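Halina Pawłowska
June 2022

1/
OK, it's happening, the shopping basket thread. Several of you asked after I posted my pantry shelf, and I have a LOT to say about plastic shopping baskets. Grab a drink.

2/
I mean the ordinary kind, the ones stacked by the door at the grocery store. Hard plastic, slots down the sides, handles that flop over. I've been using them around the house for years and I love them more than any storage thing I've ever paid real money for.

3/
How it started: the old Demodthorpe market on our corner closed and sold off everything that wasn't bolted down. Shelving, price guns, the bell from the deli counter (I missed the bell, still sad). And a wobbly tower of baskets by the register. I bought 4 and carried them home stacked on my head in the rain like a very long hat.

4/
Before anyone asks, please don't walk out of your supermarket with one! They do notice and they do pay for them. Closing sales, restaurant supply places and shop-fitting outlets are where you want to look. Flea markets too, usually under a table full of extension cords.

5/
So what do I use them for? First up, groceries, obviously. I leave one in the trunk of the car and pack straight into it at checkout. No bags tipping over on the turn by the school, no oranges rolling under the seat. Then the whole basket comes in and sits on the counter while I put things away.

6/
That last bit changed my kitchen. When I had bags, I'd empty the cold stuff and leave the rest on the floor till bedtime. A basket takes up half my counter and I need that counter to make dinner, so it gets emptied. Works every single time and I'm a lazy person.

7/
My order for putting away, if you like that sort of thing (I do):
freezer
fridge
anything that bruises
cans
the stuff that lives downstairs
And then whatever I forgot I bought, which is always a second jar of mustard.

8/
Second use: garden. Potatoes, beets, carrots. Dig them up, toss them in, hose the whole thing down on the grass. The muddy water runs out through the slots and you give it a shake and do it again. I used to do this in the kitchen sink and my drain has never forgiven me.

9/
Little tip: cherry tomatoes and anything smaller will find the slots. Line the bottom with a dish towel. I learned this going up the back steps with a full load, and there's still a tomato plant growing out of the crack by the bottom step, so, free plant!

10/
Third: the craft corner. Yarn goes in, the end of the yarn comes out through a slot, and the ball stays put while I knit. My sister bought a fancy ceramic bowl for this and now she has a basket too. She kept the bowl for keys.

11/
Fourth: the "goes upstairs" basket. It lives on the second step. Socks, chargers, library books, somebody's hairbrush. When it's full, whoever is going up takes it. In theory. In practice it's me, but at least it's one trip.

12/
Now the nerdy part. Baskets are not all the same! Things I look at when I find a pile of them:

13/
The rim. I want it thick and rounded. A thin sharp rim digs into your forearm when you carry it on your hip, and I carry everything on my hip. Run your hand all the way along it, corners too. Chips and cracks love corners.

14/
The slots. Some baskets have little squares, some have diamonds, mine mostly have tall narrow slots with rounded ends. Those are the easiest to clean by far. A bottle brush goes straight through. Square holes collect gunk in every corner and you'll be in there with a toothbrush. Ask me how I spent a weekend in October.

15/
The handles. Flop them both ways. They should move freely and lie flat outside the rim so you can stack. If one pops out of its hole, squeeze it back in and see if it stays. If it doesn't, leave that basket for someone who just wants a planter.

16/
The smell. Yes, smell it. A fish counter basket remembers being a fish counter basket.

17/
Cleaning: warm water, dish soap, brush, rinse, air dry upside down. Sticker glue comes off with cooking oil and patience. Rub it on, go do something else for 30 minutes, wipe, then soap again to get rid of the oil. Don't scrape with a knife, it leaves scratches you'll see forever, and glossy plastic shows everything.

18/
Hot water warning, learned the hard way. I put one through the dishwasher on the heavy cycle and it came out with a twist in it. It still holds laundry pins. It rocks when you set it down, and it no longer stacks with the others.

19/
Price! I paid 88 cents each at a shop-fitting outlet called Vatosora, a bus ride out of town, on the far side of Lund. It's a warehouse with a hand-lettered sign and no heating. The man at the desk told me they had 2,000 baskets in the back and asked how many I'd like, and I had to hold on to the counter for a second.

20/
I bought a sensible number. Then I went back for a few more. My partner has asked that we not discuss it.

21/
Colors, since it came up in the replies last time. Gray ones look great in a hallway and hide dirt. Green ones are my garden ones. Blue ones I've only seen with a store name stamped on the end, which I like, but my sister thinks it makes us look like thieves. She may have a point.

22/
But the bright red-orange ones!!! Those are my favorites and it isn't close. The plastic is a bit see-through, so when there's light behind it the whole wall glows. I put one by a window by accident once and then just stood there with my coffee getting cold.

23/
Someone said they'd get tired of a color that loud. I thought I would too! But in a plain kitchen it cheers the place up, and you can find it from across the room, and if you leave it out on the lawn at dusk you won't trip over it. I've tripped over the green ones plenty.

24/
Things I've tried that did NOT work, in case it saves you the trouble:
Bathroom shelf (too deep, lost a comb for months)
Paperwork (corners of every page poke out the slots)
Cat bed (cat said no, went back to the cardboard box)
Rice in bags with a tiny hole in them (you can imagine)

25/
And one that I expected to fail and didn't: picnics. Plates standing on edge along one side, food in the middle, blanket folded over the top. We took one out to the lake at Jistilholm and ate out of it like it was a table. Sand falls right out the bottom on the way home.

26/
For the people who asked what makes the light do that: you're looking through two walls. The near side has its slots, and behind them you see the far side with slots of its own, and the bars overlap. Shift your head a little and the stripes change. I've got the side of a red-orange one up close for you, upper row of slots, then the ridge, then the lower row. Look at that rim!

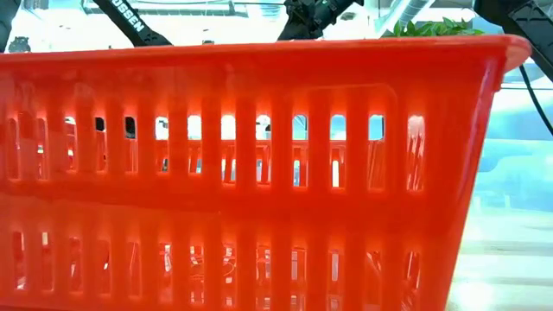 27/
Next thread will be crates, I've got opinions on folding crates and most of them are rude. Until then, show me your baskets. Any color, any state, twisted ones welcome. And if you know where that deli bell ended up, my messages are open.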